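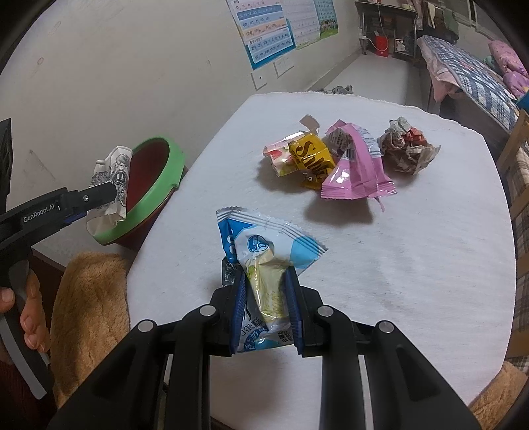 大学の聴講生になって、ようやく最初の学期が終わりました! ラントポート大学の社会人向け聴講コース、去年からずっと気になっていて、夫に「また見てるの、そのページ」と言われ続け、締切日の夜にえいやっと申し込んだやつです。取ったのは「地域と放送」という2単位の科目ひとつだけ。ひとつだけなら余裕でしょ、と思っていた春の自分に会えたら肩をつかんで揺さぶりたい。レポートの締切前なんて、夕飯のあとに資料を広げて、気がつくと手がお菓子に伸びていて、青と白の袋やら、つやっとした薄い黄緑の袋やらがくしゃくしゃに固まっていく、そういう夜ばっかりでした。体重の話は今回はしません。

そもそもなんで放送の授業なのかというと、ローカルのラジオが好きだからです。道路工事のお知らせとか、どこそこの小学校でバザーがあります、みたいなのを台所で聞くのが昔から好きで、でも好きなだけで何も知らなかったんですよね。誰が原稿を書いているのかとか、どうしてあの時間帯にあの番組なのかとか。シラバスに「地域の話題を番組にする過程を学ぶ」と書いてあるのを見て、これは私のための授業では? と勝手に思い込みました。

先生はヘイゼル・マフムード先生。声がすごくいいです。もともと番組を作る側にいた人で、初回からいきなり短い番組を聞かされて、「いま、誰がしゃべっていないと思いますか」と質問されました。しゃべっている人じゃなくて、しゃべっていない人。教室がしーんとして、私ももちろん目を伏せました(この年になっても当てられるのはこわい)。市場の再開発についての番組で、市の人もお店の人も出てくるんだけど、そこで買い物をしていた人がひとりも出てこないんです。言われてからもう一回聞くと、もうそこばかり気になる。その日の帰りのバスで、うちの地元の番組のことをずっと考えていました。

授業は全部で14回。前半は番組を聞いたり観たりして話し合う、後半は自分たちで短い番組の企画を立てる、という流れです。夕方の6時半に始まるので、仕事を出るのが少しでも遅れるともう駅で走ることになります。正門から教室のある建物までがまた遠い! 坂です。ずっと坂。最初の月はパンプスで行っていたのですが、早々にあきらめてスニーカーになりました。

まわりの学生さんはほとんどが若い子で、最初は端っこの席で小さくなっていました。話しかけてくれたのが、となりに座っていたハゴス・フィクレくん。留学で来ている子で、日本語の授業資料に自分でふりがなをびっしり振っているんです。それを見て、私は読めるだけで読んでいない、と反省しました……。ちなみに「聴講生」という漢字、画数が多すぎませんかと言われて、たしかに、と思いました。書けと言われたら私もあやしい。

レポートは毎回ではなくて、節目ごとに短いのを出します。800字。800字なんてブログならお茶をいれている間に書けるじゃない、と思っていたら大まちがいでした。ブログは好きに脱線できるけど、レポートで脱線すると赤が入る。最初に返ってきたのには「たのしく読みました。ところで、あなたの主張はどこですか」と書いてありました。どこでしょうね。私も探したんですけど。

それで大学のライティング相談というのに行ってみたんです。聴講生も使っていいと知らなくて、受付で「あの、私でも大丈夫でしょうか」と三回くらい聞いてしまった。担当はイヴェタ・ハルヴァートさんという大学院生で、私の原稿を声に出して読んでくれました。自分の文章を人の声で聞くの、ものすごく恥ずかしいです。でも恥ずかしい箇所がちょうど直すべき箇所でした。「この段落、お好きなんですね」とにっこりされて、好きだけど関係ない段落だったので泣く泣く消しました。うちの父が夜中にラジオの雑音を直そうとしてアンテナを折った話だったんですけど。ここに書けたのでよしとします。

後半の企画は四人で組んで、大学の図書館の夜間開館をテーマにしました。夜の図書館って誰が来ているんだろう、という素朴な疑問からです。私は看護の勉強をしている学生さんと、近所から新聞を読みに来ているおじさんに話を聞きました。おじさんは最初「俺の話なんか」と手を振っていたのに、いったん話しはじめたら閉館の音楽が鳴るまで止まらなくて、録音を文字にするのに休みの午後がまるまるつぶれました。しかもいちばん面白かったのが、録音を止めたあとの話という。マフムード先生に言ったら「みんな一度はやります」だそうです。次は止めるふりをしようかな、と言ったら、それはだめですと真顔で叱られました。はい。

発表の日、緊張しすぎて学食で何も食べられないかと思いきや、600円の日替わりをしっかり完食しました。白身魚のフライ、タルタルソース多め。学食のことはいつか別の記事にしたいです。カレーの日の行列がすごいんですよ。

発表自体はですね、最初の音声が出ませんでした。ケーブルがちゃんと刺さっていなかっただけなんですが、あの沈黙の長かったこと。ハゴスくんが「えー、夜の図書館はとても静かです」と言ってくれて、教室がどっと笑って、そのあいだに刺し直しました。ありがとう、ほんとに。おじさんの声が教室に流れたときは、なんだか自分の親戚が出ているみたいでそわそわしました。質問もいくつかもらって、「夜間開館をやめてほしい人はいなかったのか」というのにはうまく答えられませんでした。閉館後に片づけをする職員さんに話を聞いていなかったんです。初回にあれだけ言われたのに!

成績はもうすぐ届くそうです。聴講生なので何がどうなるわけでもないのに、郵便受けを毎日のぞいています。夫には「合格発表か」と言われました。

秋の科目一覧も出ていて、いま迷っているのが「地方議会と市民」と「音声表現入門」です。前のほうは時間割がきびしくて、会社を早く出られる日にぶつけるしかない。後のほうは実習があって、教室で声を出すらしい。声かあ。議会のほうは教科書がやたら分厚いと聞いたので、7月のうちに大学の書店で立ち読みしてから決めるつもりです。どちらか取ったことのある方がいたら、コメントで様子を教えてください。坂の楽な登り方も募集しています。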